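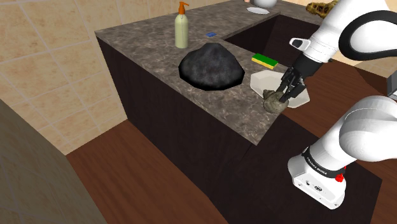 Hard Water Marks on Bathroom Counters in Two Towns
Project report, second year, Household Materials course
Submitted 20th June

1. Introduction

In many homes of our region the water contains much lime. When a drop of this water dries on a counter, it leaves a white ring, and after some months the rings become a gray film. Most people know this film from the kettle and from the shower glass. On a stone counter it is harder to see at first, especially if the stone has a pattern of several colors, and for this reason it is often cleaned too late.

The aim of our project was to compare two cleaning products sold in the local stores, Cruzado and Drostis, on stone and on tile. We also wanted to learn how people clean their bathrooms in daily life. The two questions belong together in our opinion. A product which works well only when it stays on the surface for a long time is not very useful to a family who wipes the counter in a hurry before work.

2. The two towns

Londden receives its water from wells in the chalk hills. Mendden is lower, on the river, and its water is softer in winter. In November, when we made our first measurements, the test strips showed a clear difference between the towns. We used the same type of strip in each home and read the color after the time written on the package.

We visited nine homes in Londden and seven in Mendden. In each home we asked the same questions: what is the counter made of, how often is it cleaned, with what, and is it dried with a cloth afterward. The last question surprised many people. Drying the counter was usual in only a small part of the homes, and in those homes the surface near the faucet was clearly in better condition, also where the water was very hard.

We did not ask about money or about the age of the people. Two families in Londden had installed a water softener. We kept their answers in the survey but left their counters out of the cleaning test.

3. Method of the test

For the test we used sample pieces of polished marble and glazed white tile. On each piece we put hard water from Londden with a dropper, always on the same spot, and let it dry. This was repeated 12 times. Then the pieces were cleaned with one of the following:

Cruzado, as the label says
Drostis, as the label says
household vinegar mixed with the same amount of water
warm water and dish soap

Each product stayed on the piece for 10 minutes, except the soap, which was wiped off directly. After this we rinsed the pieces, dried them with a cotton cloth, and looked at them under a desk lamp from the side. Light from the side shows dull spots much better than light from above. We gave a mark for the remaining lime and another mark for damage to the shine.

4. Results

On tile, all products except the soap removed the rings. Cruzado was the fastest and Drostis needed a second wipe. Vinegar gave the same result as Drostis, but the smell stayed in the room until the next lesson.

On marble the picture was different. Marble is made mainly of calcium carbonate, and lime is calcium carbonate too. An acid can not know which one it should dissolve. The vinegar took away the ring and left a dull place of the same size, so that the mark was still visible but now could not be cleaned at all. Cruzado contains an acid as well and left a weaker dull place. Drostis is sold as neutral. It did not damage the shine, but it also left part of the ring. Soap did almost nothing for old rings. For fresh drops it was enough.

The marks in the grout between the tiles were difficult to judge, and we do not report them. Our grout samples had dried unevenly before the test. 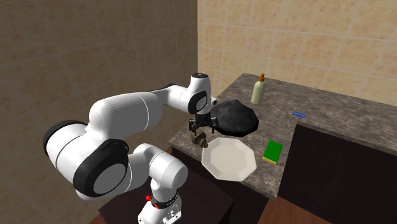 Vinegar had been used for years in the house without any problem, one resident of Mendden objected after reading our draft, and the counter there was surely marble. We went back and made a small test with the owner's permission, under the edge where it is not seen. The surface did not react to a drop of acid. Probably it is granite or an artificial stone with a marble pattern. This was a useful lesson for us, and we should have checked the material in all homes before we wrote it in the table. In the final version the column is called "material according to the resident".

5. Discussion

The survey is small and the homes were found through our own neighbors, so the results can not speak for the whole of each town. The test pieces were new. An old counter has scratches and perhaps remains of wax, and the water can enter it in another way.

Also the marks for shine were given by eye. A gloss meter exists in the materials laboratory, but it was being repaired during our weeks.

6. Advice for households

Dry the counter with a cloth in the evening, mostly behind the faucet and under the soap dish. Use a neutral product on marble and accept that old rings need several tries. Keep vinegar for tile and for the kettle. If you are not sure what your counter is made of, ask the seller, or try the product first in a corner.

7. Further work

We would like to repeat the test with sealed marble and to measure the water in Mendden in summer, when the river is low.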